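Stostesby Shared Workshop: Gallery

Saludo, the shelf loader

Projects > Robots > Saludo

Saludo is a wheeled base with a mast and one arm. It is meant to take a parcel from a table, read where it is going, and put it on the matching shelf. We started it in February and it is still a long way from finished. This page gets updated when there is something to add. Parts list and wiring notes are on the project page.

The base

The base is an old Zadex cart that came to the workshop with two dead motors and a good frame. We kept the frame and the casters and threw out the rest. The new motors are slower than the old ones, and for this job slow is fine. The battery sits low between the rear wheels. It weighs more than we wanted, but the cart tips when the mast is up if the battery goes anywhere else. We tried the front first and had to catch it.

The mast

The mast is two lengths of aluminum rail with a carriage running on a belt. The first belt stretched and the carriage stopped a little lower every day. The second one has a steel core and has held so far. Full travel takes 9 seconds. There is a limit switch at each end, plus a rubber stop at the bottom that was added on a Friday after the lower switch came unplugged.

The arm

We bought the arm joints as a kit from Kundeck and made the links ourselves. The kit instructions have the elbow bracket drawn backward. If you are building the same one, check it against the actual holes before you drill. The wrist has been rebuilt twice. The current one has less play but is noisy, and we think a bearing is slightly crooked. It will come apart again once the rest is working.

The hand

This part has given us the most trouble. The first version was a pair of flat paddles that squeezed the parcel from the sides. It worked on empty boxes and dropped full ones. Suction cups were next. They held well on clean flat board and let go wherever the tape had a wrinkle in it. The third version has one paddle on the right and a short fork on the left that goes under the bottom edge. It is cut out and drilled but not mounted yet.

The software

A parcel label has too much on it for what we need, so the camera program looks for a colored note first and only reads what is inside that patch. It compares the writing on the parcel note with the note on the shelf post. On the last bench test it matched 43 out of 100. Most of the misses were glare. Cross-polarizing the lamp is next on the list, and after that a bigger set of handwriting, as most of the notes so far were written by the same person.

To do

Mount the fork and paddle.
Move the lamp off the mast.
Find out why the carriage drifts when the battery is under half.
Shelf height table: 8 entries, three still to be measured.
Cover for the belt.

The shelving work 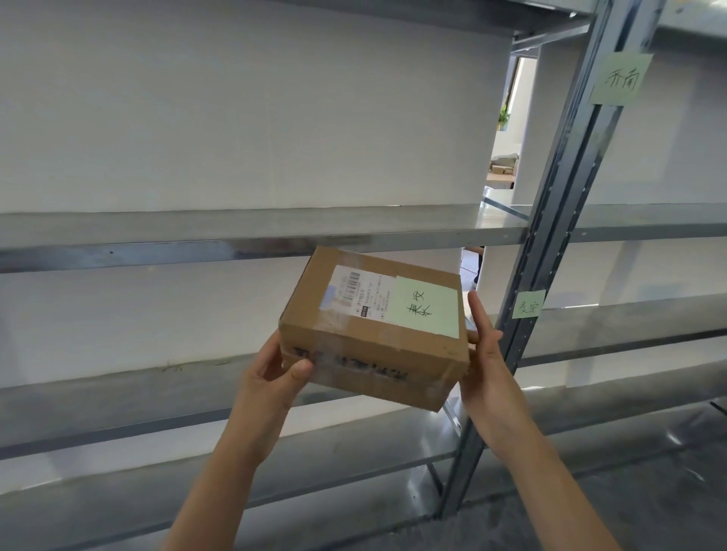 Loading order and hand position are the two things Saludo has to copy, so the motion gets worked out with bare hands first. The left hand has the lower corner with the fingers under it, and the right hand goes flat up the side. The fork and paddle are laid out the same way. The box goes up with a slight tilt, so the mast program will need a few degrees at the wrist before it levels off. The green note on top says 泰安 (Tai'an) and matches the lower note on the upright. The one above it is 济南 (Jinan). Both notes on the upright are close enough together to end up in one camera view, and the program has to pick the right one by height. The clear tape is a fair test for the lamp too, with the shine it gives across the top. We plan to use the same steel shelves for the first powered run, at half speed and with someone on the stop button.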